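I have been meaning to write this thread for weeks, so get a cup of something and sit down with me. It's about moving my mother's kitchen out of the house on the hill, and what I learned about keeping things, giving things away, and soup.

First, the size of it. She lived in that house long enough to fill every cupboard twice. There were jars inside pots inside bigger pots. There was a drawer only for lids, and I don't believe a single lid in it belonged to anything (I tried them all, of course I did).

My cousin kept telling me to rent a dumpster and be done in an afternoon. I love my cousin. I didn't rent a dumpster.

What I did was borrow a stack of plastic crates and go one shelf at a time, starting with the shelf I cared about least, which was the vases. If you ever have to do this, please start with your vases, whatever your vases are. Leave the recipe tin for the end.

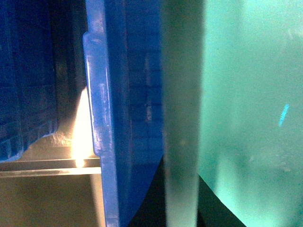

Zirkura – September 21, 2024

So, the recipe tin. I left it for the end and I'm glad, as I was no good for anything after I opened it. She had 400 cards in there. I know because she numbered them, up in the corner, in pencil, and then never once filed them in order.

Card 11 is the barley soup. It says "barley, the usual amount" and "cook until it looks right." That's the whole method! I laughed so hard I had to sit on the step stool.

I've made it 2 times now. The first try set like plaster. The second was closer, but hers had something sour at the back of it, and I can't work out if that was vinegar or pickle brine or a bit of lemon. If your family makes a barley soup with a sour note, please tell me what goes in. I'll try every one of them.

A few of you asked how I decided what stayed. I had one rule and I broke it constantly – if I could remember her using it, it came home with me. Everything else went to family first, then to the church sale, and the chipped things went out with the trash while I looked the other way.

That rule is how I ended up with a potato masher with a bent handle and no matching plates at all. I regret nothing about the masher.

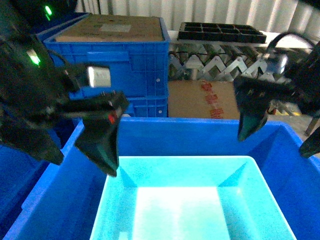 KITCHEN & HOME

Now for the practical part, for anyone with one of these jobs coming up. Wrap plates in dish towels, as you have to move the towels anyway. Tape the spice jars shut, even the ones you think are tight. I found paprika in my shoes two days later.

Keep one box that travels in the front seat with you. Mine had the tin, her apron, and the small radio from the windowsill. I talked to that box for most of the drive, and I'm not a bit sorry.

And take your time if you have any to take. I thought I'd want it over with. By the last shelf I was washing things that were already clean, just to stay in her kitchen a little longer with the water running.

In October I'm going to start copying the cards out, a few each evening, with notes where she left gaps. There will be a lot of notes. I'll post the good ones as I go, beginning with the plum cake, which at least mentions an oven temperature.

Thank you for reading all this. Send me your soups.

Recent posts
Is it still a pantry if it's only beans?
The curtains I said I'd hem in spring
A very long post about plum jam
What to do with somebody else's cookie cutters

Contact | Copyright 2024 | Back to top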